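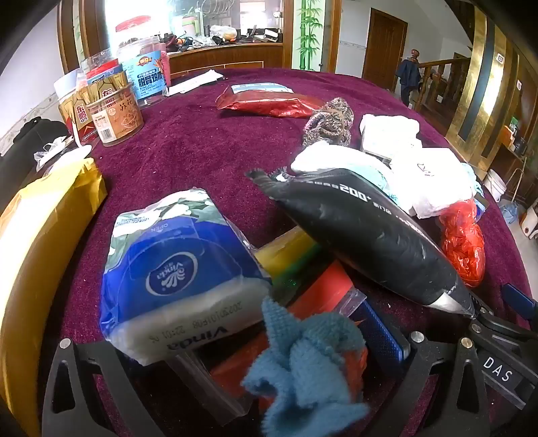
**Vurness or Ludeck fingers for a hand-held gripper, cluttered table, shiny packaging?**

Trying to pick between two finger sets before we order more. Stuff we pick is mostly snack bags, tissue packs, tubs, plus a few soft things like cloths and knits. Vurness set has the stiffer linkage, Ludeck closes softer but feels sloppy at the tips. Both get blue pads.

Did 100 picks with each. Vurness got 90, Ludeck a bit less, but Ludeck didnt crush anything. Most of the misses were big glossy parcels, pads just skate off. Also the wide lens blows out on anything white near a window and I can't tell where the edge of the bag is. Is that a camera setting or do I need a different camera?

*posted by tablepicker*

---

**mossy_bolt**

Two problems, dont mix them. For the camera, lock the exposure. Auto will chase the dark stuff (black parcel, dark red cloth) and the white bags go to nothing. We run a Clandar at 800 and pull the curtain if there's a window behind the table. No new camera needed.

Fingers: I'd go Vurness. Slop at the tips only gets worse. Check the pins after a few hundred cycles, ours backed out at 727.

**grip_n_rip**

ludeck. softer is better for chips

**salinas_bench**

Try swapping pads before you swap fingers. Smooth ones slide on film, textured is better, and wipe the lint off because plush cloth sheds like crazy. On long parcels go for the gathered end or a crease, not the flat middle. We use the Salinas controller and drop the closing speed for tubs, which mostly fixed teh crushing with the stiff set.

Also 100 picks is kind of thin if they're that close. Run it again with the same layout for both.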